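Wooden Tables and the People Who Put Drinks on Them

Posted May 2023 in Kitchen

There are two sorts of household. One owns coasters and uses them. The other owns coasters, keeps them in a drawer with the takeaway menus, and has a table like mine.

White rings first. A white ring is damp trapped in the finish, so the wood itself is usually fine. Leave it overnight before you do anything heroic. If it's still there at breakfast, lay a clean cotton tea towel over it and go across with a warm iron, no steam, for a few seconds at a time. Lift, look, repeat. Do not wander off to answer the door. My brother-in-law Valentin did, and his table now has a ring and an iron.

Mayonnaise also works, I'm sorry to say. Dab it on, give it an hour, wipe it off, and try not to think about it at lunch.

Dark rings are worse news. Those have gone right through to the wood, and you're into sanding. Use 300 grit if you only want to smooth the surface between coats, something coarser if you mean business, and always go with the grain. Agathe Bouvier, who taught the evening class I went to in Prondmont, used to say that sanding across the grain was how you found out who had been listening. I had not been listening.

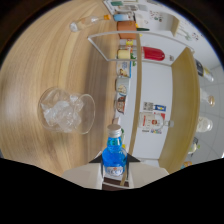 Once it's bare and dusted, oil it. Two thin coats beat one thick one, which will stay tacky until July and collect every crumb in the house. Put it on with a rag, wait 20 minutes or so, and wipe off far more than seems reasonable. Then lay the rag out flat outdoors to dry. Oily rags left in a heap can catch fire by themselves, and that is a poor return on a tidy table.

Ink, food colouring and the children's paint want speed. Blot, don't rub. A little washing-up liquid in cool water gets most of it. Whatever is left after that can be covered with a fruit bowl, a method I have used with complete success for 4 years.

Felt pads under the fruit bowl, mind. They scratch.

Next month: drawers that stick, and what to say to them.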